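Tuduvine opens bin-picking demonstration service to smaller warehouses

Zornham, October – Tuduvine has opened a service that lets warehouse operators have a robot arm shown how to pick their own stock, using the goods they ship and the bins they ship from. The service, called Kevix, was run until now for a handful of pilot customers and is available to any operator in the region from this month.

Kevix is aimed at businesses that handle mixed goods in small quantities. These sites often store unrelated items together in one deep bin, and the layout changes every time a picker reaches in. Writing rules for each item has been too slow for most of them, and many have stayed with manual picking for that reason.

Under the new service, a trained operator drives the arm by remote control and carries out the picks one after another. Each movement is recorded together with the view from a fixed camera over the workspace. The recordings are then used to train the control software that runs the arm when the operator steps away.

An item that can be lifted from one side only, or that tends to slide when it is touched, is shown several times from different starting positions. The operator is also asked to record recoveries, where a pick goes wrong and has to be tried again. Tuduvine found during the pilot that software trained only on clean picks tended to stall at the first slip, and recoveries are now a set part of every session.

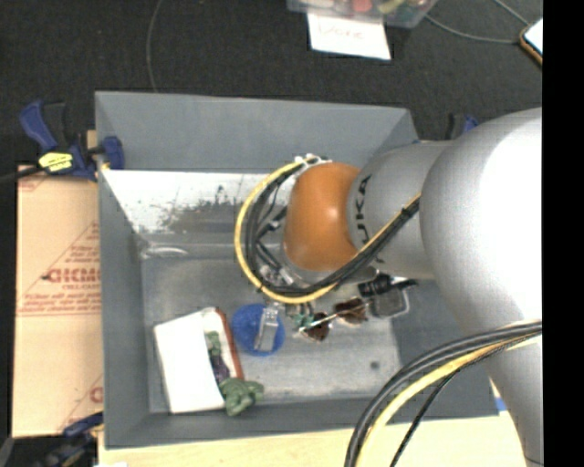
Customers send a sample of their stock to the Tuduvine workshop in Zornham, where it is sorted into sets and placed in the bin in a fresh arrangement before each run. A standard job covers up to 40 different products. Larger ranges can be split over more than one job, and products can be added later without repeating the earlier recordings.

The pilot program took in 593 recorded sessions. Goods used in those sessions included books, toys, eyewear, small household items and a range of products in clear packaging. Clear and shiny surfaces were the hardest to deal with, and Tuduvine has increased the number of demonstrations it records for them.

Two ways of showing the task are offered. The first is remote control with a hand-held controller called Tello, developed by Tuduvine for this work. The operator moves the controller through the air and the arm follows at a reduced speed. The second is hand guiding, where the operator takes hold of the arm directly and moves it through the pick. Hand guiding is used mostly for the first few runs with an awkward item, when it helps to feel how the gripper meets the surface. Most recording is done with Tello, which keeps the operator out of the arm's working area.

Training on Tello takes two days. Customers who want their own staff to carry out the demonstrations can book places on a course held at the workshop every second Friday. Warehouse pickers have done well on the course, and no programming experience is required. Those who complete it can record sessions at their own site once a Tuduvine technician has checked the installation.

Pricing is set by the job, with a fixed fee for each set of products and a separate charge for work carried out at the customer's site. Freight of sample stock to Zornham is paid by the customer, and return freight is included. Stock is returned in the condition it is in at the end of recording. Some goods pick up marks from repeated handling, and customers are advised to send samples they do not intend to sell.

All recordings made with a customer's stock remain the property of that customer. Tuduvine may ask to use them to improve its general picking software, and this requires a separate written agreement. Customers who decline pay the same price and receive the same service.

The company has added floor space at the Zornham workshop to handle the extra work. There are now 44 work areas on the site plan, counting those used for gripper testing and storage of customer samples. Further recording stations will be fitted out over the coming year as bookings require.

Kevix does not cover food, liquids in open containers, or items too heavy for the gripper fitted to the arm. Operators with goods near the weight limit can ask for a short trial before booking. The trial uses up to five products and the fee is taken off the price of a full job if one follows.

Some 200 places are open in the first booking round, and they will be filled in the order that completed stock lists are received. A stock list form and the full terms of service are available from the Tuduvine office in Zornham during business hours. Tours of the workshop can be arranged for groups of up to eight, and visitors are asked to wear closed shoes.

About Tuduvine

Tuduvine supplies robot picking systems and training services to warehouses, parcel depots and repair centres. Its workshop and office are in Zornham.

Media enquiries: Communications, Tuduvine, Zornham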